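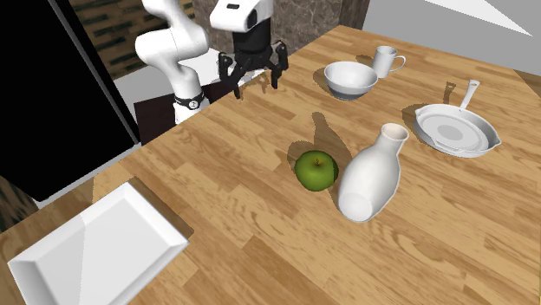 The Tredow oil is the third finish I have tried on our kitchen table, and the first I would buy again. It comes in an 800 ml tin and goes on with a lint-free cloth. I did two thin coats in October, a night apart, and left the table alone for 6 days before we ate at it. A large wooden top like the one above is where an oil earns its keep, as you can redo a worn patch near one end without stripping the lot. The colour went slightly warmer than the sample card, more honey than straw.

The smell is strong on the first evening -- open a window -- and had gone by the third. Hot mugs have left no rings so far. Red wine did leave a faint mark when it sat overnight, and a light rub with fine paper and a dab more oil took most of it out.

My complaints are about the tin. The lid is hard to reseal and the instructions are printed very small. Skirkero's hard wax is tougher, but it is fussier to apply and it shows every lap mark. Four stars.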